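Rorkero Arts Center: Building Campaign, Progress Report to the Mudaliar Fund

We closed April with 246 donors, and 13 of them had never set foot in the old hall before this year! The lobby concerts did that. People came in for a free half hour of string quartet, stayed to look at the model of the new wing, and asked how they could help.

Your matching grant is now fully drawn. The last pledge against it came from Zoltton, whose staff also voted to sponsor five seats in the studio theater.
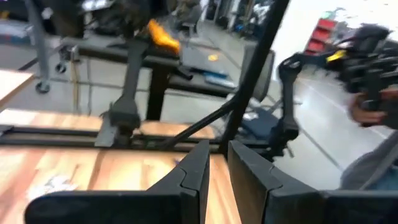
Page last updated: April, 4:15 p.m.

On the building side, the rehearsal rooms are framed and the roof over the studio theater is on. Keith Hebden, our site manager, walked the board through it and had us clap in every corner (the sound is already lovely). The loading dock is running two weeks behind while we wait on a revised drainage permit from the city. We don't expect that to move the opening.

Programming is filling up faster than we planned. The Buramik youth orchestra has signed on as a resident group, and two dance companies want the big rehearsal room on weeknights. We still need a piano for it, and the quote we had has expired.

Next period we'll send the revised seating plan, the permit outcome and the first draft of the opening season.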